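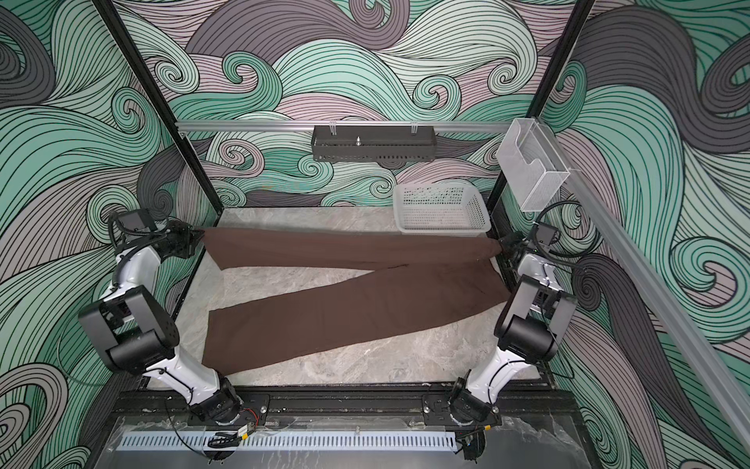 The Randgate office thinks we should treat the quarry cases as one batch and stop arguing over each claim. Their note came in overnight, and it says the blast-damage claims all share a date and a cause, so one set of rules ought to cover them.

November 1, 2024

I don't agree yet, but I ran it their way this morning to see what we get. Loaded the Woltora test file, 3644 claim records, and filtered for property damage with a blast or explosion code. Most of what came back is cracked walls, broken windows and roof sheets. A few are vehicle claims that somebody keyed under the wrong class. Moved those out by hand and noted the record numbers in the shared sheet.

The trouble is distance. The Drisley rules pay a cracked wall in full if the house is inside the near zone and send everything else to an adjuster. 12 of the claims sit right on the zone line, and the answer changes depending on whether we measure from the front gate of the quarry or from the storage shed.
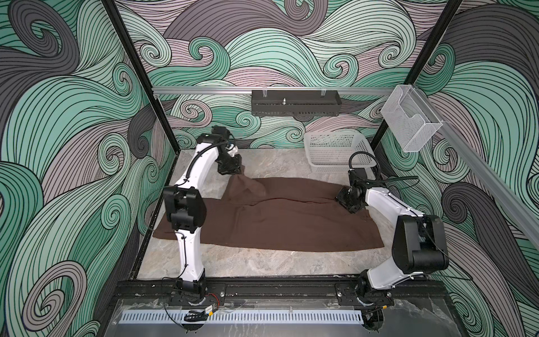

Measured from the shed, six of those drop out of the near zone. Measured from the gate they all stay in. The policy wording only says "the site of the event", so I would go with the shed and write down why. Need somebody from the wording side to confirm before we lock it.

Second run after lunch, same file, with the older Antoniadis table for repair costs. Totals came out lower, mostly on roofs. That table was last updated in June and the roofing prices in it look stale to me. Did not use it for anything past the comparison.

Also found that claims with no photos attached are being scored as if the damage was minor. That is a default in the form -- blank goes in as the lowest grade. Changed it to "not assessed" in my copy only.
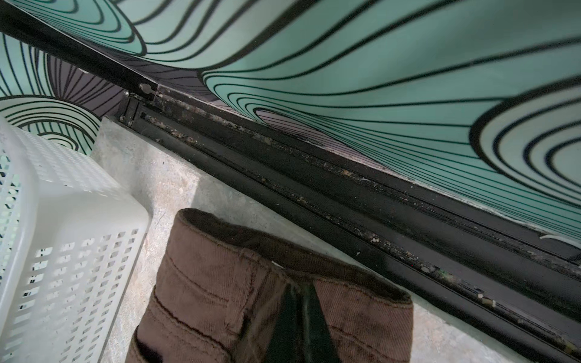
With that change, roughly 100 claims move from auto-pay to the review pile. More work for the adjusters, but the old result was wrong.

To do Monday: send the zone question to Randgate, ask for new roof prices, rerun with the default fixed in the main copy. Keep today's output in the old folder until then.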